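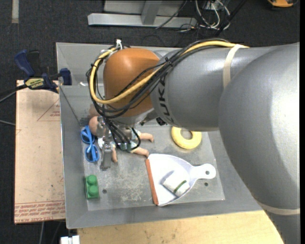

Pendo Magesa takes over as chief operating officer of Pulludo in January. She succeeds Beat Eberhard, who has held the job for 17 years and will stay on part-time until the end of spring to help with the handover.

Magesa joins from Fragkou, the regional broadband provider, where she ran field operations and later the whole customer side of the business. When she started there the company served almost 2,000 homes, most of them in and near Zelham. She oversaw the move from copper to fiber in the older parts of town and set up the evening repair shift, which still runs. Before that she worked in network planning at Lulo, first as an engineer and then as head of the planning team. She has a degree in electrical engineering and began her career in a call center, a job she has mentioned at more than one staff meeting.

At Pulludo she will be responsible for network operations, customer service, purchasing and the two depots. Billing, which used to report to Eberhard, moves to the finance department. The change was agreed on last summer and does not affect anyone's contract or place of work.

Eberhard came to Pulludo as a project manager when the business line had just been split off. He became chief operating officer within a year. Under him the number of business connections grew to 3,510, up from 3,379 a year earlier, and the Zelham exchange was rebuilt while it stayed in service. He also argued for keeping the support desk in-house at a time when several competitors were moving theirs elsewhere.

"I have worked with good people and I have had enough night calls," Eberhard said. He plans to keep teaching his evening course on network maintenance — the next one is already full.

Magesa will spend her first weeks visiting both depots and sitting in with the support desk. Team leads will get a separate note with the times. Questions about current projects should still go to Eberhard until the end of the month, with a copy to Magesa. Purchase approvals go to her from her first day.

The position of deputy for field operations remains open. Internal applications go to the personnel office as usual.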